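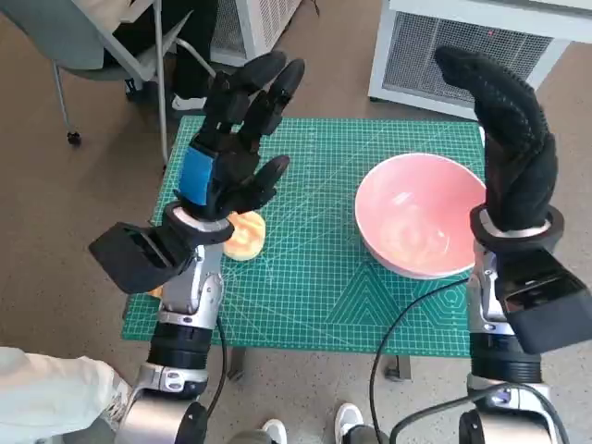
MEMORANDUM

**To:** The Equipment Review Panel, Plaltance Residential Services
**From:** Hidayah Mandagi, Office of Capital Planning
**Re:** Request 8, two-armed kitchen assistant, Nair House

The Panel has asked this office to put in writing the reasons for the delay in Request 8. The request was received in July from Khairul Liew, manager of Nair House, and concerns the purchase of one two-armed machine for the preparation and service of breakfast to 30 residents. The supplier is Trivico. A competing quotation was received from Litow and is treated in the second section below.

**1. Cost**

The Trivico quotation covers the machine, one pair of hands, delivery and installation. It does not cover gloves, which the supplier classes as a consumable, or the replacement of fingers, which it classes as wear. This office wrote to Trivico to ask how many fingers a customer should expect to replace in a year. The reply stated that the answer depended on the customer.

Mr. Liew's original budget made no provision for fingers. A revised budget was requested and was returned within the hour. It contained a line reading "Fingers, assorted," against which he had entered the whole of the house's allowance for garden furniture. I telephoned to ask whether the residents had been consulted. He said that they had, and that the vote had been taken at supper.

**2. The competing quotation**

The Litow machine is less expensive. It has one arm and is fixed to the wall. Litow's representative visited Nair House and gave a presentation in the dining room, in which he explained that one arm was sufficient for most kitchen duties if the bowl was held in place by a bracket.

I attended the presentation at the Panel's direction. At its close a resident, Mrs. Amsel, asked the representative to butter a slice of toast with one hand in his pocket. He agreed to do so. The exercise occupied the remainder of the time allotted, and the slice was eventually recovered from beneath the sideboard.

Mrs. Amsel has had the use of one arm for eleven years. She informed the representative that she buttered her own toast every morning, that it could certainly be done, and that she did not see why the house should pay for a machine to learn it when she was available.

The Litow quotation has been retained on file. It was not pursued.

**3. The planning visit**

Under the Panel's rules, an item above the threshold may not be approved until an officer has seen it at work. I visited the supplier's premises with Mr. Liew for this purpose. The appointment was for 2 in the afternoon. I had prepared a form.

The form has three parts. The first concerns safety, and I was able to complete it. The second concerns floor space, power supply and the width of doors, and Mr. Liew had brought the measurements with him, written on the back of a menu. The third part asks the officer to state whether the equipment "performs the function for which it is to be purchased."

I asked Mr. Liew to define the function. In the request he had written "breakfast." I explained that this was a meal and that the form required a task. He thought for some time and then wrote "bringing a bowl to a person who has not asked for it yet."

I advised him that the Panel would be unable to score this.

He said that he understood. He then told me, at greater length than is usual in a site visit, about the mornings at Nair House. He has two staff members between six o'clock and nine. In those hours they lift, wash, dress and accompany, and the kitchen is left until somebody is free. Most residents wait without complaint. It was the absence of complaint that had led him to fill out the request. Mr. Farrow, in the room nearest the stairs, had waited through an entire morning in the spring, and when at last he was brought his oatmeal he apologized for the trouble.

I recorded the substance of these remarks under "Other."

**4. Alternatives considered**

The Panel's rules require that the purchase of equipment be weighed against the hiring of staff. I carried out this comparison on my return. Over the life of the machine, the amount requested would pay for one additional person at Nair House for three mornings a week.

I sent the figures to Mr. Liew and expected an objection. He wrote back that he would take the person.

I replied that he had applied for a machine. He answered that he had applied for a machine because capital money could be spent only on equipment, and that he had been told so by this office on each of the previous occasions on which he had requested a person. I consulted the file. There were eight such requests. Each had been declined in a letter of one paragraph, and the last five of those letters bore my signature.

I had not remembered them. I have since read them again, and they are correctly worded.

**5. Position of this office**

The rules do not permit the transfer of capital funds to wages. They do, however, permit the Panel to fund "the means of operating" any equipment it approves, for as long as the equipment is in service. Counsel has confirmed that no minimum value is laid down for the equipment itself.

Mr. Liew has accordingly withdrawn Request 8 and submitted Request 9. It is for one toaster, four slots, with an operator, mornings only. The duties of the operator are set out in an attachment, and the Panel will notice that toast appears near the end of it. The first item is the one that I advised him could not be scored.

I have scored it. The completed form is enclosed, together with the menu bearing the measurements, which Mr. Liew would like returned.

The Panel may wish to know that Trivico has been informed of the withdrawal and has asked to be considered in a future year. I see no reason to refuse. Mr. Liew has said that he would still be glad of the machine, once there is a person in the kitchen to work beside it, and he has asked that the line for fingers be carried forward.

Approval of Request 9 is recommended. I ask that it be taken first at the next meeting, as Mrs. Amsel has applied for the position and wishes to know when she may start.

H. Mandagi
Office of Capital Planning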